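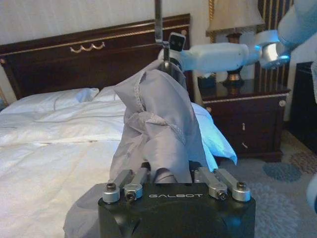 Wind quintet parts for Þrastardóttir's "Rana"

hornpipe_ali
May 20, 2023
Has anyone here played Rana by Birthe Þrastardóttir? Our quintet in Bredley wants it for a lunchtime concert and I can only find the score for sale. Are the parts hire only?

Mottram
Hire only when we did it in February. We paid for two months and they posted paper copies. The horn part has a bad page turn in the second movement, so photocopy that page.

reedbox
Second movement is too slow for a lunchtime crowd in my view. We cut it at Plultirstead and went straight into the finale.

Mottram
I wouldn't cut it. The finale uses the oboe tune from the slow movement and makes little sense if people haven't heard it.

reedbox
They clapped all the same. It's a long sit otherwise, and the bassoon has almost nothing to do.

bsn2
Bassoonist here. It has long held notes, low and quiet, and they are hard work. Please leave it in.

hornpipe_ali
Thanks all. We'll play the whole thing. Does the flute need a piccolo?

Mottram
Yes, last 2 pages only. There's time to change if you put it on a peg beforehand.

clarinet_jo
Is this the one on the Grevimville disc? They take the opening much faster than the score says.

Mottram
Same piece. I'd go with the printed marking, the clarinet runs are a mess any quicker.

hornpipe_ali
Hire form sent off this morning.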